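4.3 Comparing two gripper pairs on soft goods

Use this procedure when choosing between the standard Birkonix fingertips and the Wallin set. Allow one morning per operator.

You will need
Two hand-held grippers, left and right
Foam work surface
One knitted garment, light coloured
Trial sheet, Hoko form 9

1. Lay the foam flat on the table.
2. Lead each gripper cable back past the wrist.
3. Open and close both grippers fully. If a jaw sticks, stop and see 3.2.
4. Start recording on the head camera, then on the gripper cameras.
5. Put the garment in the middle of the foam. Do not smooth it out.
6. Bring the jaws in from both sides and take hold of a single fold.
7. Lift, fold, release. Write down any slip or missed grasp.
8. Repeat until the sheet is full, then change the fingertips and start again at step 3.

Note: Number the trials straight through. Our first comparison ran to 314 grasps, and Urs Stöckli had to renumber half of them because each operator had begun again at 1.

Caution: Keep fingers clear of the linkage bars while the jaws are moving.

Caution: Do not pull a gripper by its cable.

Views from the head camera and from a gripper camera, with the garment on the foam:

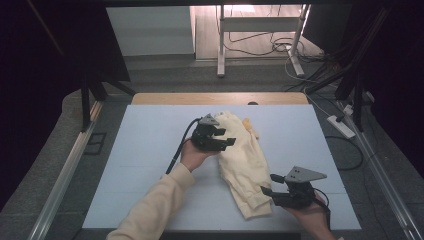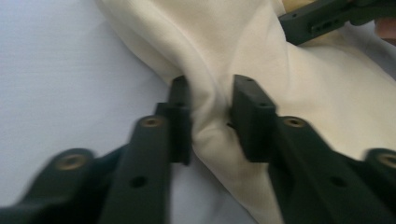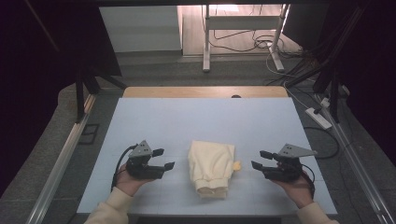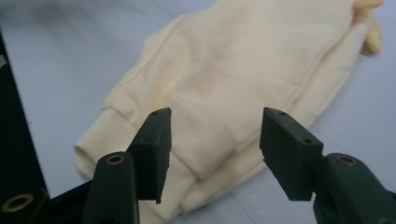

Tater Gripping Laboratory, Handling and Automation Group

Send filled sheets to Flurina Eberhard by the end of April. Faults in the recordings go to Gertraud Moser, with the trial number. Fingertip changes are covered in 4.4.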